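Robots at work: the cable bench

A robot arm is a machine that can pick up, hold and move things. At the Pešek workshop in Vasby, two arms share one bench. Their job is to handle network cables, which carry messages between computers.

The hand of a robot arm is called a gripper. It has two fingers that open and close.
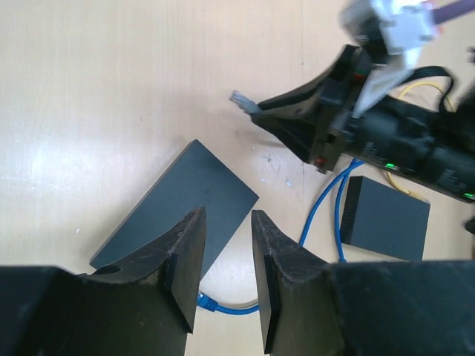 One gripper holds the plug of a network cable. The fingers of the other are open.

A plug only fits its socket one way round, so the arm must hold it at the correct angle. Cables are harder to handle than boxes. They bend, roll and cross over each other. Small cameras near the fingers help the arms find each plug.

Before the arms came, workers tested every cable by hand. A large order had 2000 cables, and fingers got sore. Now the 21 people on the team do other tasks. They set up the arms, check 50 cables from each order and mend faults. Some had to learn new skills, and training took until September. Two workers chose to move to the packing hall in Plenberg. 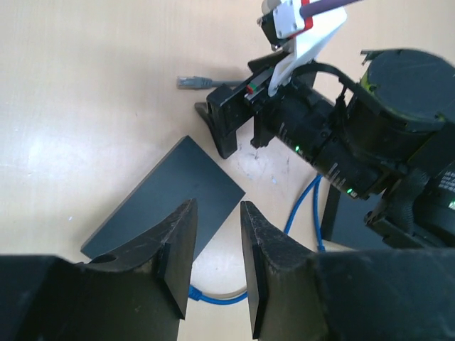
Words to know

Gripper: the part of a robot that holds things.
Plug: the end of a cable that goes into a socket.
Automation: using machines to do a task that people did before.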